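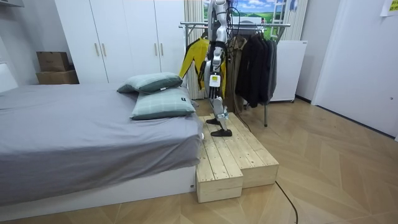
## 4.3 Stepping onto low furniture in a lived-in room

The experiments in Sections 4.1 and 4.2 used flat floors and rigid laboratory blocks. The third set moves the same controller to a furnished bedroom and asks for a change in standing height next to a large obstacle. Figure 3 shows the setup. A two-tier step platform made of unfinished pine planks is placed against the side of the bed, and the robot has to climb it from the floor, come to rest on the upper tier, and hold its position there.

The task is of interest for two reasons. First, the upper tier is small compared with the surfaces used in most work on stair climbing, and there is no further step to walk onto. Any forward speed left over from the climb must be removed within the depth of the platform. Second, the bed is in direct contact with the platform. A height map built from depth data tends to merge the two, and a foothold planner that trusts the map will accept targets on the mattress. The mattress is soft, and the contact model of Section 3.1 does not cover it.

### 4.3.1 Setup

The bed, the wardrobe and the clothing rack seen in Figure 3 were left in the room. The bed is covered with a smooth gray sheet that hangs over the side, next to the boards of the platform. The sheet matters for perception because its edge moves slightly when touched and returns a noisy surface in the depth data. The parquet floor is flat, but its zigzag pattern produced false edges in an early version of the segmentation step. We removed the color channel from that step as a result, and all results below use depth only.

The robot runs the Preron whole-body controller with the gains given in Section 3.4. No gains were changed between the laboratory and the bedroom. The nominal swing time is 800 ms for every step, including the steps that change height. We tried a longer swing time for the climbing steps in simulation and found that it made the lateral sway worse - the stance leg spends more time alone under the body, and the small estimation errors have more time to grow.

A trial starts with both feet on the floor, facing the lower tier. It counts as a success if the robot reaches the upper tier with both feet, does not touch the bed with either foot, and then stands for 3 seconds without taking a corrective step. The feet are allowed to rest in a staggered stance. We do not require a parallel stance at the end, as forcing one calls for an extra step that the planner would otherwise not take.

### 4.3.2 Foothold selection

Candidate footholds are drawn from the height map as in Section 3.2. For each candidate we compute the support area under the full sole, the slope, and the clearance to the nearest vertical edge. In the laboratory these terms were enough. Beside the bed they are not, for the reason given above, and we add a stiffness label to each planar region.

The label is produced in the following way. Regions are grown from the depth map and separated wherever the surface normal or the height changes by more than a set threshold. Each region is then passed to the small classifier of Section 3.3, which returns a single value for rigid or compliant support. The classifier sees only the local geometry and its variation over time. Planks give a flat region with straight borders and very little variation. Cloth over a mattress gives rounded borders and a higher residual. Regions marked as compliant are kept in the map as obstacles for the swing foot but are removed from the set of allowed footholds.

Treating the bed as an obstacle has a cost. The swing foot needs side clearance, and the strip of the upper tier closest to the bed can no longer be used. On a narrow platform this leads to staggered foot placements, with one foot ahead of the other. The stance in Figure 3 is of this kind.

The order of the steps is not fixed in advance. The planner may place one foot or both feet on the lower tier before moving up. It chose a single foothold on the lower tier in most simulated runs and moved the other foot straight to the upper tier. The knee of the leading leg comes closer to its limit in this case, but the total number of contacts is lower and less error builds up in the state estimate.

### 4.3.3 Simulation results

We first ran 500 trials in simulation with a model of the platform and the bed. The starting position and heading were drawn at random, and noise was added to the height map with the variance measured in the real room. Three versions of the planner were compared: the full method, the method without stiffness labels, and the method without the clearance term for the swing foot.

The full method had the highest success rate. Its remaining failures fall into two groups. In the larger group the leading foot reached the upper tier too close to the front edge, and the robot tipped back during the transfer of weight. In the smaller group the climb was completed but the robot took a corrective step before the end of the holding period. We count these as failures even though the robot stayed upright.

Without stiffness labels the planner often placed a foot on the bed. This was more common when the starting position was shifted toward the bed, as expected. The simulated mattress is a simple spring and damper model and is more forgiving than the real one, so the gap between the two versions is likely to be underestimated here. Without the clearance term, the planner chose good footholds but the swing foot brushed the side of the bed on the way up. Many of these contacts were harmless. The ones that occurred late in the swing turned the foot and led to partial contact with the boards.

The comparison with the Zarberg planner is given separately in Section 4.5. That planner was designed for stairs with a regular rise and needs at least one full stride on level ground after the last step, a condition the platform does not meet.

### 4.3.4 Hardware results

The hardware trials were carried out in April at the Koskela test apartment. We ran 6 trials for each version of the planner that could be tested safely. The version without stiffness labels was tested only up to the point at which it committed to a foothold, and the run was stopped if that foothold was on the bed. It is therefore left out of the success rate and reported only in terms of foothold choice.

The ranking on hardware is the same as in simulation. The main difference is in the type of failure. Tipping back from the front edge was rare on the real robot, and corrective steps on the upper tier were more common. Inspection of the logs points to the boards. The platform flexes under a single foot by a small amount, which the ankle controller reads as a change in slope. The resulting torque is small, but it arrives during the transfer of weight and excites a slow sway that is still present when the holding period starts.

We tested a simple remedy, in which the slope estimate is frozen for the first part of each stance phase. This removed most of the sway in the logs and did not affect walking on the floor. We do not use it in the results reported in this section, so that they remain comparable with those of Sections 4.1 and 4.2. It is included in the long-duration test on the Pornomholm course in Section 4.6.

The cable was modeled as a constant force on the torso and was otherwise ignored. This holds while the cable lies on the floor or hangs freely. It does not hold if the cable is caught under a corner of the platform, and trials in which this happened were stopped and repeated.

### 4.3.5 Limits

The experiment covers one platform and one bed, in one arrangement. The stiffness classifier has not been tested on firm surfaces covered with cloth, such as an upholstered bench, and we expect it to reject some of these. Such an error is safe but reduces the set of footholds, and on a small platform it may leave none.

Descent was not attempted on hardware. The height map behind the robot is built from data stored during the climb, and drift in the state estimate while standing on the upper tier makes the stored edge unreliable. Turning around first would bring the edge back into view, but the upper tier leaves little room for a turn with the present step constraints. Section 5 returns to this point together with the choice of camera placement.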